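How Does a Robot Learn to Open a Window?

You open a window without thinking. Your eyes find the handle, your hand takes it, and your arm pulls. For a robot, each of these small steps is a problem.

At the Clenmont lab, Līga Juška and her team wanted to know how many times a robot must practice before it can slide a window open. They named their study Bundero. First, a person moved the robot's arm, and the computer remembered every movement. These saved movements are called demonstrations. The team made 1,423 of them. 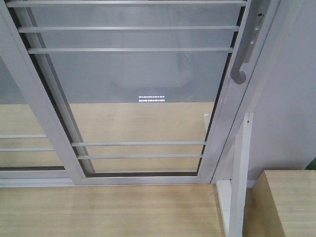 Glass is difficult for a robot camera. It lets you look through it, but it also shows reflections, like a mirror. A small shine from a lamp can look like a real thing. So the computer must learn which parts of a picture are important and which parts it can forget.

Then the team tried something new. They taught one computer program with all the demonstrations, and a second program with only 499. Both programs had the same test: 70 tries to open the window. The second program failed just 2 times more than the first one.

This was a good surprise for the team. It means that a robot may need less practice than they believed. In the next study they will use a door with a round knob, and the robot will have to learn how to turn its wrist.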